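Wudlow: a folding log for household towels

README, third rewrite

Hi! Wudlow is my collection of notes on folding towels. Each row in it is one towel folded one way, with the size going in, the size coming out, and whatever I had to say about it. It started as a page taped inside my linen closet door and it got out of hand. There are 389 rows now, and people keep asking me for a copy, so I finally cleaned up the columns and wrote down what they mean.

If you only want the folds and don't care about tables, skip to the part called The folds. If you want to sort, chart or argue with my numbers, read the column notes first, please, especially the one on thickness.

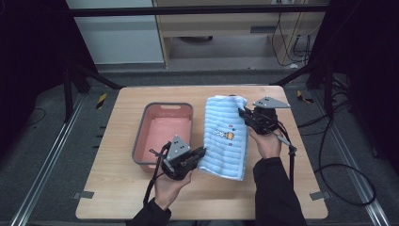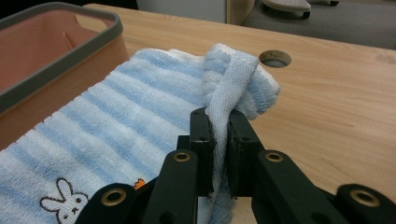
What's in the box

The main table is towels.csv. Next to it you'll find folds.txt, where I explain every fold in plain words, and baskets.csv, a short list of the baskets and bins I've measured with their inside dimensions. There's also a folder called old, which holds the closet door page typed up exactly as it was, spelling mistakes included. I keep it for sentimental reasons and you can delete it.

Everything is plain text with commas. I know some people wanted a spreadsheet with colors, but I opened the last one on my phone and it took so long to load that I folded a whole shelf of washcloths in the meantime.

The columns

towel: a short name I made up. Names repeat on purpose when the same towel got folded in different ways, so if you want a list of separate towels, take the unique names.

kind: washcloth, hand, bath, beach, kitchen or mat. Mats barely fold and I only have a few of them. They're in there for completeness.

weave: terry, waffle, flat or ribbed. Terry with woven ribs across it was a pain to classify. I went with terry if I could feel loops and ribbed if I couldn't, and in the early rows I was less strict than that.

weight_g: dry weight in grams on my kitchen scale. The heaviest thing I trust it for is 700. Past that the towel droops over the sides and touches the counter and the number is garbage, so anything heavier says "over" and you'll need to handle that if you're doing math on the column.

long_cm and short_cm: the towel laid flat and smoothed once with the forearm. Smoothed once! If you keep smoothing, a terry towel keeps growing, and you end up measuring your own patience. I measured in centimeters because my good tape measure only has centimeters.

fold: the name of the fold, matching an entry in folds.txt.

out_long, out_short, out_thick: the finished bundle. Thickness is measured 30 seconds after the last fold, with nothing on top. A fresh bundle settles quite a bit in that time, and my first batch was measured the moment I let go, which made every towel look like a loaf of bread. Those rows are marked early in the flag column. I'd drop them if you only care about shelf height.

pattern: solid, stripes, checks, or motif. A towel can have more than one, separated by a slash. Motif means any small picture, printed or embroidered. I care about this because of the showing-side question, see below.

stands: yes, no or leans. Does the bundle stay up on its edge with nothing beside it? For basket people this is the column.

notes: free text. I capped it at 2000 characters after one row turned into an essay about fringe.

The folds

I'm not going to copy all of folds.txt in here, but these are the ones that cover most of the table.

Lengthwise half, then thirds. My everyday fold. Lay the towel out, bring one long edge over to the other, line up the corners before you let go of anything, then fold the strip in thirds. You get a neat block with one clean rounded side. With striped towels you have a built-in ruler, and if the stripes on top don't sit parallel with the stripes underneath, pick up the top layer and lay it down again. Tugging at the corner just drags the bottom layer along with it and now you've got two problems.

Lengthwise thirds, then half, then half. Narrower and taller. Good for deep shelves. On heavy bath towels the inner third likes to bunch up at the spine, and you have to flatten it with the side of your hand before the next fold or you'll get a lump that no amount of stacking will cure.

The flat roll. Half lengthwise and roll from the short end. I like it for kitchen towels and hate it for everything else, sorry. Rolls come undone in a basket the second somebody reaches past them, and then it's spaghetti.

Pinch and drop. Natalina Cocco taught me this one and it's her favorite by a mile. You pinch the towel at the middle of each long edge, lift, let the ends hang down, and lower it so that it folds itself in half on the table. Super fast once you've got the knack! It does leave a soft crease where your fingers were, and on thin towels the halves can land crooked. Natalina says that I'm lowering it too fast. She may be right, she's got the better shelf.

The envelope. Last flap tucked into the bundle so it holds together by itself. This is the one for travel bags and for households with a dog who thinks the linen shelf is a bed.

Which side shows

People have written to me more about this than about anything else in the table. If the towel has a little animal or a flower or whatever stitched near one end, do you fold so the motif ends up on top? I say yes for hand towels, and for everything else do what you like. The trick is to find the motif before you start and put that end face down and away from you, so it comes around to the top on the final fold. If you start with it facing up you'll bury it in the middle about as reliably as you lose socks.

Embroidery also makes a stiff spot. Try not to put a crease through it. I've marked rows where the crease crosses stitching with the word stiff in the notes, and you'll see those bundles are nearly always thicker than their plain cousins.

Baskets versus shelves

I was a shelf person for years. Then I started measuring baskets for baskets.csv and got converted halfway. In a rectangular basket you can stand the bundles on edge like files in a drawer, rounded side up, and see every towel you own. On a shelf you see the top one and a stack of spines. The catch is that a half-empty basket lets everything flop over, so match the basket to the number of towels you keep in it, or stick a rolled bath mat at the end as a bookend.

Measure the inside at the bottom, by the way. Lots of plastic baskets taper, and the rim is flattering. Handle cutouts don't matter for capacity but they do snag loops if the plastic has a rough edge, so run a finger around it first.

Where the towels came from

Mine, my mother's, and those of anybody who left me alone with their laundry. A good chunk came from Tunduteo, the guest house where I helped out one August, and those rows are very samey (all solid, all bath, all one weave), so be careful with averages. Renato Valdebenito sent his kitchen towels' measurements by mail in inches, and I converted them. His rows say Sala in the flag column, after the room where he does his folding, and they're the only rows I haven't measured myself.

Things I know are wrong

The weave column, as I said. Also, thickness depends on how the towel was dried, and I never recorded whether it came off the line or out of the dryer. I wish I had. Line-dried terry is crunchy and stacks flatter for me, and you'll just have to take my word for it.

Fringe is inconsistently included in the length. Two towels share the name "green one" and they are different greens.

I'm one person with fairly long arms, so if a fold sounds easy in my notes and your beach towel is dragging on the floor, use the bed.

Checking your copy

Jidari is a little script in the same folder that reads the table and complains about empty cells, bundles that come out longer than the towel went in, and fold names it can't find in folds.txt. Run it after you add rows. It'll grumble about the word "over" in the weight column, and you can ignore that.

Adding your own

Please do! Keep the column order, measure flat, smooth once, wait for the bundle to settle. Put your initials in the flag column. Send me new folds with a description I can follow without a drawing, and I'll try each one on a hand towel and a bath towel before it goes in.

Use the whole thing however you want, print it, tape it to your own closet door. If you change the numbers, give it another name so I don't get the mail about it.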